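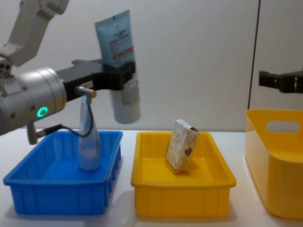
Do joint supplements work for dogs with arthritis?

Probably less well than the label says, and for a lot of dogs there's no difference an owner could pick out without knowing which bowl the powder went into. Glucosamine and chondroitin have been sold for dogs for decades and the studies are still a mixed bag. A few show a small benefit, several show none. Products with fish oil in a high enough dose have a better record. If your dog is limping, get the limp looked at before you buy a tub of anything.

But my dog got better after two weeks on Plutach. How do you explain that?

Arthritis comes and goes. People start a supplement when the dog is having a bad stretch, and bad stretches tend to end whether or not there's a chew involved. Owners also change other things at the same time: shorter walks, a rug on the slick floor, fewer stairs. I've read plenty of customer letters and nearly all of them mention one of those in passing and then give the credit to the chew.

There is also the matter of who is doing the scoring. In trials where one group of dogs gets a dummy pill, a good share of the owners in that group report improvement too. Vets watching the same dogs do it as well. I do it with my own dog.

What does "clinically tested" mean on the package?

That somebody ran a test. It doesn't tell you what the result was, how many dogs were in it, whether there was a comparison group, or who paid. I wrote to the makers of Wultier and asked for the study behind the phrase. After a long wait I got a four-page summary with 40 dogs in it, no comparison group, and owner ratings collected by the sales office. The graph was very nice.

"Vet recommended" is worse. One vet will do.

Are these products regulated like drugs?

No. A drug for arthritis in dogs has to be shown to work, and shown to be reasonably safe, before it can be sold in the United States. A supplement is generally sold under looser rules, and the maker gets around the drug rules by choosing words with care. "Supports healthy joints" is a supplement phrase. "Treats arthritis" is a drug claim. Read the bag again with that in mind and you'll see how little is being promised.
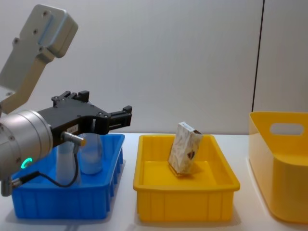 Arm over the blue tray, green light on.

Is the amount on the label what's in the chew?

Sometimes. Independent labs have found joint products, human and animal, with much less of the active ingredient than the label says, and chondroitin is a frequent offender since it's the expensive part. A quality seal from an outside group is worth something here. It means somebody checked the contents. It doesn't mean the contents do anything.

Look at the units, too. One tub I bought gave 420 mg per serving on the front, and the serving turned out to be three chews for a medium dog. The picture on the tub was of one chew.

What about green-lipped mussel?

More interesting than most, and I say that grudgingly. There are a handful of trials, some of them decently done, and a few lean in its favor. Others don't. The amount used in the trials was often higher than what you get in a treat that merely lists mussel on the ingredient panel, usually somewhere after the chicken flavor. If the label won't give you a number of milligrams, I'd put it back on the shelf.

Turmeric? CBD? Collagen?

Turmeric is poorly absorbed, and the dog studies are thin. CBD has some early work behind it, small groups and short follow-up, and the products vary a great deal from bottle to bottle. It can also affect liver values and mix badly with other drugs, so your vet needs to know. Collagen has some supporters and some company-funded papers. I'd wait on all three. I've been told that's overly cautious, mostly by people selling them.

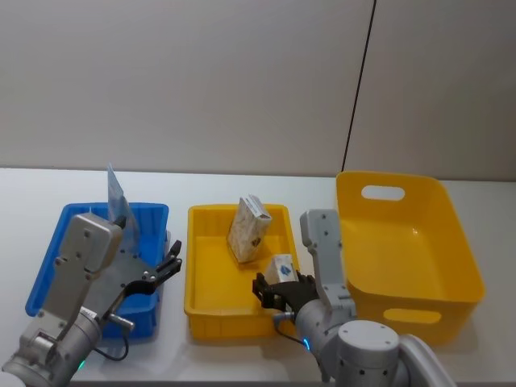
The older remedies aren't any better off for being old. Barbier, the liniment people, still print 1888 on the tin as though the date were evidence. A rub with menthol in it may smell like it's doing something, and your dog will lick it off, and some of those ingredients shouldn't be licked. Copper collars and magnetic beds I'm not going to spend a paragraph on.

So what does help an arthritic dog?

Weight loss, first and by a wide margin. If your dog is heavy, getting the weight off does more for sore joints than anything sold in a tub, and it saves money on food. It's also the advice owners like least. Regular gentle exercise helps, in amounts that don't leave the dog stiff the next day. Prescription pain relief has real trials behind it and real side effects, so expect blood work. Physical therapy is reasonable if you can afford it, though the evidence there is patchier than the clinics let on.

Never give your dog ibuprofen or naproxen from your own cabinet. Ask the vet what's safe.

Can a supplement do any harm?

Usually not much. Loose stools are the common complaint. Fish oil adds calories, and too much can upset the gut. A dog that gets hold of a whole tub of flavored chews is an emergency, so call your vet or a pet poison line right away and have the label in your hand. The bigger harm is the months spent waiting for a powder to work on a torn ligament.

My vet sells Zivis at the front desk. Should I be suspicious?

Mildly. Clinics mark up what they sell, like any store. Many vets also think it's harmless and worth a try, and they may tell you so if you ask straight out. Ask what they'd expect to see, and by when. 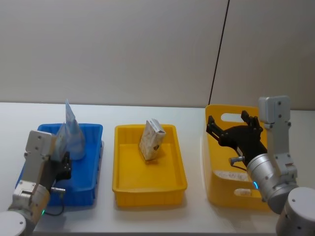
Page last changed: 24 Nov 2019. Section on CBD rewritten, dead links taken out.

How do I test one fairly on my own dog?

Pick one thing your dog has trouble with, such as getting into the car, and film it before you start. Change nothing else. Give the product at the full label amount for two months and film again. Then stop it for a month and film a third time. Have somebody who doesn't know the order watch the clips. If they can't tell which is which, you have your answer and can cancel the auto-ship.

Do you get paid by any of these companies?

No, and they don't send me samples anymore.

Comments

Mireille Sabatier
We did the filming thing with our shepherd mix. My sister picked the "before" clip as the good one. Canceled the subscription the same night and felt pretty dumb about the $88 I'd just spent.

Ewan Jardine
I think you're too hard on mussel powder. My old Lab was a different dog on it and no, I did not change his walks. One dog, I know, I know.

Hugo Vidal
Does any of this apply to cats? Mine won't eat the chews anyway.

Adoración Villanueva
@Hugo cats get arthritis too and hide it better. Ours stopped jumping on the bed and we thought she was just being rude. Get her checked, the drugs are different for cats so don't use the dog's.

Thierry Chevalier
The link to the mussel study goes to a 404 for me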